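December 30, 2023
Notebook, softs desk – roll adjustment in the cotton series

Picked up the back-adjustment problem that Kasun Sivakumar logged in May. The continuous cotton series built in Jayasinghe still shows a jump at some rolls where the front contract expires into a thin session. Reran the whole history with the roll triggered on open interest in place of a fixed calendar day. The series now carries 196 rolls. Of these, 11 had a spread at the roll that did not match the settlement file.

Went through the 11 by hand. Eight are the same fault: the loader took the last trade where the settlement was missing, and the last trade was hours old. The other three are late corrections that reached the vendor file but never reached our copy. Patched the copy and left the old values in a side column so Jamila Mridha can compare.

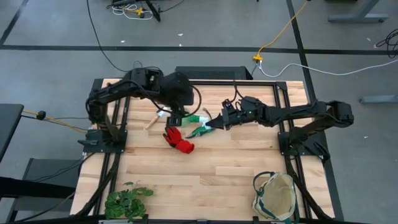 Should the adjustment be additive or by ratio? Ratio for anything that feeds returns, additive for the spread work, and the two series must never share a name.

Volatility on the ratio series is slightly lower after the patch, all of it from the removed jumps. The 1385 daily rows in the test window line up with the exchange calendar, no gaps, no duplicates. Afia Abugri's basis model (Gostmont) reads the additive series and has not been rerun. Her stored coefficients should be treated as stale until it is.

Open:
Loader must reject a last trade standing in for a settlement. Chaminda Sarkar has the code.
Check whether the coffee series has the same fault – same loader, so likely.
Old Promdale export still points at the calendar roll. Leave it alone until the rerun is finished, then switch.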